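About Arkenora
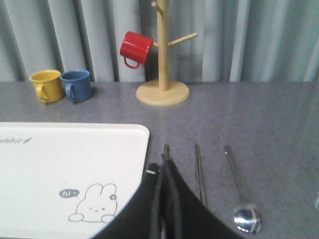 Yellow, blue and red mugs with the wooden mug tree.

Arkenora is a small company that makes and sells things for the kitchen table: mugs, trays, mug trees and hooks. We started with one shelf in a shared workshop, and today we have our own rooms on the second floor of the old Rudell building. The stairs are steep, but there is a goods elevator behind the bakery, and most visitors prefer to use it.

How we began

The company was founded by Chun-yin Tu, who came to this country to study ceramics and afterwards worked for many years in a shop for hotel kitchens. In that shop he saw that customers bought good cups and then had no good place to put them. The cups were stacked in cupboards, and the rims became chipped. He began to make mug trees in the evenings, first for his neighbors and later for two cafés. The first ones were too light at the foot and fell over if all the mugs were hung on one side. He keeps one of them on his desk.

Heather Halliday joined him in the second year. She had experience with ordering and bookkeeping, and she also had a strong opinion about colors. Before her time, we sold mugs only in white. She proposed the mustard yellow and the red, and the blue was added in the following November after many discussions. Last year we sold 2,494 mugs, and more than half of them were yellow.

What we make

Our mug tree is a simple object. It has a round flat base, one pole and pegs which go up at an angle, so that the mug stays on the peg when somebody bumps the table. We make it in light wood. We do not paint it. If it becomes stained from coffee, it can be sanded with fine paper and rubbed with a little oil.

The mugs are in the enamel style and they come in one size. Please note that the handle becomes warm with very hot drinks, and that the mugs must not be used in the microwave. Small differences in color between one delivery and the next are possible. If you need a set that matches exactly, write this in your order and we will choose the mugs from the same delivery.

The white tray was at first not a product. We used it in the workshop to carry mugs from the washing place to the packing table, and customers asked for it. It has rounded corners and a low rim, and it is easy to wipe.

How we work

We are six people. Orders are packed in the morning, usually before 11, and the afternoon is for sanding, checking and repairs. Each mug tree is tested with mugs on every peg before it goes into its box. The wood comes from the Dumitrescu sawmill, with whom we have worked from the beginning. Mr. Tu drives there himself to choose the boards, and he does not like to be hurried.

We pack with paper and cardboard. The mugs are wrapped one by one and the mug tree has its own sleeve. If something arrives damaged, please keep the packing until you have written to us.

Cafés, offices and schools

A part of our work is for places with many cups. Our largest order until now was 80 mug trees for the staff kitchens of Gonodent, a maker of dental supplies, and it took us the whole winter. For orders of this kind we can change the number of pegs and the height of the pole. Please allow at least eight weeks.

Visiting us

The workshop has a small room where you can see all the products and hold them in your hand. It is open from 10 to 4, but please call before you come, as sometimes we are all at the saw. Spare pegs are kept in the drawer near the door and cost nothing for customers who bring their old mug tree.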